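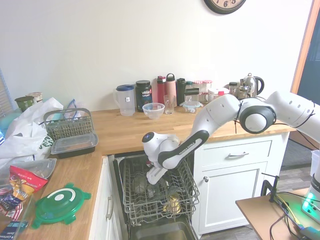

Leave the dishwasher open

For most of my life I treated the dishwasher as a place to hide dirty plates. You filled it through the day, kept it shut, ran it at night, and emptied it when somebody ran out of mugs. I now think the emptying is the part that matters, and that it should be done first thing, before coffee and before anyone has put a cup on the counter.

My reason is the counter. In any house I have lived in, the mess on the counter starts with a dishwasher full of clean dishes. A person comes in with a glass, sees that the machine can't take it, and puts it down. The next person sees a glass there and adds a bowl. By noon you have a row, and by evening you are washing things by hand next to a machine that was built to do it.

When we lived on Hetness Road the kitchen had 3 feet of counter in total, so a row was a disaster and we dealt with it quickly. The apartment in Fadgate had far more. I expected that to help. It made us worse, as there was always another spot further along the wall.

Long counters fill up from the back. Pitchers, tubs, water bottles, jars, a lid with nothing under it. Some of those things live there and should. I have no quarrel with a bread box, and peanuts in a canister where you can reach them are a fine thing. The trouble is that the things that live there and the things that are waiting look the same after a week, and you stop seeing either.

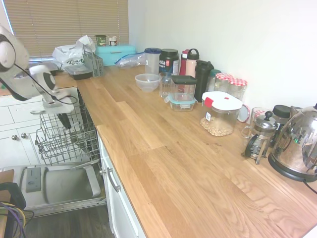

Upper rack out and empty, with the bread box, pitcher and jars along the back of the counter.

The other side of the argument is that an open dishwasher door is a nuisance. It is. It takes up floor and it catches shins, and I have a mark from the one in Fadgate. I don't suggest leaving it down all day. I mean open it in the morning, pull out the upper rack, and don't push it back until it is empty. Then load whatever is standing around and close it. I timed this through May and it never took me more than 13 minutes, including the pans.

People also tell me they prefer to empty it in 2 goes, bottom rack now and top rack later. I have tried that. Later does not come, and the top rack is where the glasses are – the very things that end up on the counter.

I would leave the bottles and the lidded containers for last. They need matching up, and that is slow work. If a lid has no container after a month, throw it out.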